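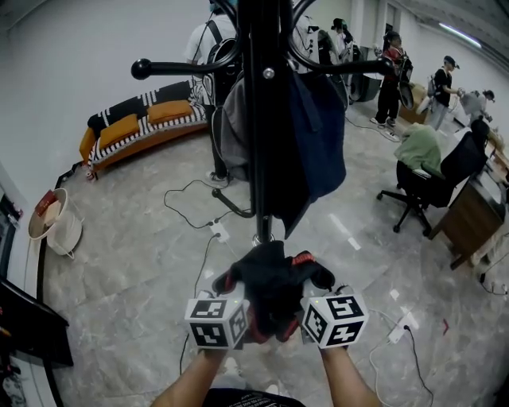
Wool and wool blends are ruined in the laundry far more often than they are ruined by wearing, and most of the ruining happens in the ten minutes when you are thinking about something else. I have shrunk a sweater to the size of a teapot cover and I have no one to blame, although I did try. Winter things deserve a sorting of their own before they go near water. Pick up each piece and look at it in your hands, the way you would a melon. Black cloth with red trim, like the piece held up at the top of the page, belongs with the suspicious characters: one of the two colors is usually less firmly attached than the label lets on.

Test before you trust

Wet a corner of an old white handkerchief, press it hard against the red for a slow count of 23, and look. Pink means a cold hand wash, alone, and no soaking. No pink means you may proceed with ordinary caution. Test an inside seam if you can get at one. Do the black as well. Black dye likes to come off as a sort of sad green.

Washing by hand

Fill the basin with cool water before the clothes go in. Use a small spoonful of mild soap. The people who make detergent suggest a capful, and the people who make detergent would also like to sell you more detergent. Push the garment under, squeeze it gently, and leave it alone for 3 minutes. Do not rub. Rubbing is how felt is made, and felt is a fine thing if you set out to make it.

Rinse in water of the same temperature. Lift the whole garment from underneath with both hands. A wet sweater picked up by the shoulders will be a wet dress by supper.

Drying

Roll it in a towel and kneel on the towel. Unroll, shape the thing on a second towel, and put it somewhere the cat does not consider hers. Gloves get their fingers pulled straight one at a time. Hats go over an upturned bowl. I use the big Aguiar mixing bowl with the chip in it, which has not been trusted with batter for years.

Radiators are for people. Wool on a radiator comes out with the texture of a doormat and a crease you will be introducing to your friends until spring.

Where it all lives between wearings

Knits should be folded. Everything else can hang, within reason, and reason is the part most households run out of by October. A coat stand will take whatever you put on it and then, one evening, lie down in the hall. Keep the heavy coats spread around the pole, and give caps the upper arms. Anything not worn in a month goes back to the closet.

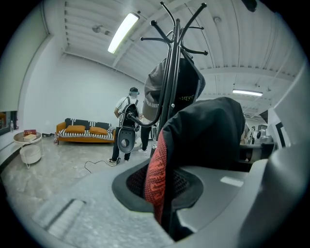
A cap up on the rack, knits kept off it.

If yours leans already, check the screws at the foot before you go buying another. Mine is a Drorley and needed a quarter turn with a butter knife. Felt pads underneath will stop it walking on a wood floor.

Smells and pills

A damp bathroom and an open window will take the smell of frying out of most jackets overnight. For pills, use a sweater comb and short strokes in one direction, with the garment flat on a table. The battery shavers work too, until they find a loose loop. Cuffs pill first, then the sides where your arms swing.

Moths

Cedar smells lovely and moths appear to agree with me. Clean clothes in a closed bag do more good. Polyxeni Antoniadis wrote in to say she freezes her scarves in a sealed bag next to the peas, and lets the bag come back to room temperature before opening it. I have taken this up, and have thawed a scarf for dinner only once.

Next page: getting candle wax out of a tablecloth.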